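Unit 4: Planning the Budget for a Work Cell
Course notes, Flerkville Technical Program
Instructor: Zlata Holovko

Most first budgets list the robot or the grippers and stop there. The smaller items get bought later, one at a time, usually at a worse price. For this unit you will plan a complete table station before you ask for any quotes.

Start with the task. Write one sentence saying what is handled and where it sits. A shoe on a shelf needs different reach and clearance than a part lying on an open table. The size of the shelf opening decides how bulky a gripper you can buy.

Hand-held grippers are priced per pair in this course. Check the cable length before ordering, and plan where each cable will run when both hands are at the rack. 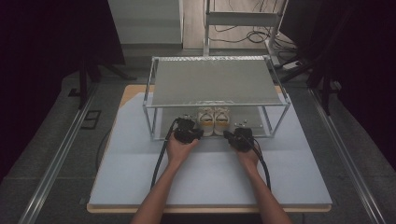 Items to price

1. Table and work surface. Price the top board as a separate line, as it will be replaced sooner than the table.

2. Rack. Aluminum tubing is easy to change later. Allow $100 for spare tube and connectors.

3. Rails, stands and curtains. Use $800 as the planning figure for the group.

4. Power and cabling. Count outlets first, then add spares.

5. Task objects. Sneakers wear out with handling, so list replacements.

Get quotes from both Canar and Vetine, and note the delivery time on each. Orders placed in July took nine weeks last year.

Drafts go to Yurii Kobzar by October 11, 2025. Bring a printed copy to the review.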